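News > Clubs and Teams > Press Releases

Search this site Enter keywords Go

FOR IMMEDIATE RELEASE
January 2025

Nisberg Robotics Club takes its sorting project to the Zellmont Student Showcase

NISBERG – Hi, I'm Ximena Bautista, and I'm the one who gets to write these things this year because I missed the meeting where we picked. I'm a junior and I've been in the Nisberg Robotics Club since October of my freshman year, back when we met in the band storage room and had to move the tubas first.

So, the news! Our two-arm sorting project, which we call Jaramillo (after the street our shop is on, we are not great at names), has been accepted into the Zellmont Student Showcase this spring. We've applied before and gotten a very polite no, so you can imagine the noise when Aurelio Quintero read the email out loud. He had to read it again because half of us were in the hallway.

Jaramillo is a tabletop setup with a pair of arms that face each other, and the job is picking up drink containers and dropping them in the right cup. Cans go in one, bottles go in the other. It sounds like something a toddler could do, and a toddler would beat us on speed for sure, but getting two arms to share one table without bumping into each other has eaten most of our school year. Brisa Gallegos wrote the part of the code that decides which arm goes for what. She rewrote it over winter break, on her grandmother's couch, and it's so much better now.

We teach it by doing the task ourselves. One of us drives the arms by hand through a whole round, the computer saves it, and then we do it again. And again (bring snacks). We've recorded 2,746 rounds so far, and we kept 1,928 of them for training after throwing out the ones where somebody sneezed or dropped something on the floor. Leobardo Lozano has driven more rounds than anyone and now says he can't pick up a soda at home without thinking about the angle.

Bottles are the hard part. A can is stiff and it mostly stays where you put it, but a bottle lying on its side likes to roll, and the liquid moves around inside and changes the weight while you're lifting. On our last full day of testing we ran 67 tries on bottles alone, and I'd love to give you a beautiful success rate but we're still arguing over what counts as a success if the bottle lands in the cup upside down. Erick says yes. Brisa says absolutely not.

Erick is Erick Minja, our coach, and I asked him for a quote so this would look official. "They come in, they argue, they fix it, and then they find something worse," he said. "I'm very proud of them and I would like my table back."

We also want to thank Futetti, the print shop next door, for letting us use their back counter whenever ours is covered in parts, and for the posters.

If you'd like to see Jaramillo before the showcase, we're holding an open practice at the shop in Nisberg. It's free, little kids are welcome, and you can take a turn driving. New members can join any time too. You don't need to know how to code, I sure didn't! Just ask for me or Aurelio at the door, and if you've got empty cans or small drink bottles at home, bring them along and we'll put them to work.

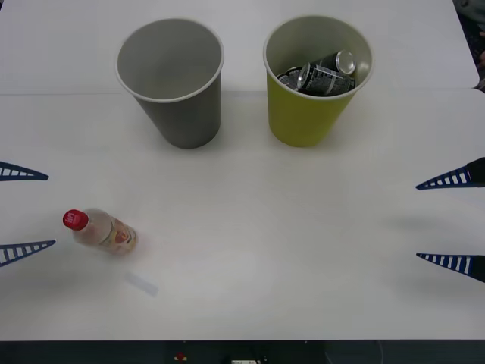
Reporters are welcome at the open practice as well, and Erick and I are both happy to talk. Leave a message with the club and one of us will call you back after school.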